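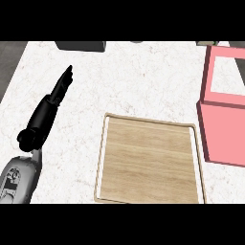 Second week with the arm on the packing bench at Jonden and my shoulders have stopped hurting. Didn't expect to notice that first.

Quick post, bus in 8 minutes. People keep asking if we've all been sacked. No. Two of us used to load trays all shift, now it's one and the other does returns, which is mostly me. Less lifting, more typing. I miss the chat. You can't moan about the radio to an arm — well you can, I have.

Habibur Herath got sent to Stellamstead for the training and came back with a folder and a headache. He's the one who stops it and starts it now, and he got a bit more money for it, fair enough. Nobody else has been offered the course. I asked. "January maybe" was teh answer.

The breaks are odd too. We used to stop when the trays ran out, all together, kettle on. Now they don't run out so we go one at a time. Small thing but I feel it.

Havach site gets theirs after us, so if your reading this over there — ask about the pay bit early. And get it in writing.

Right, bus.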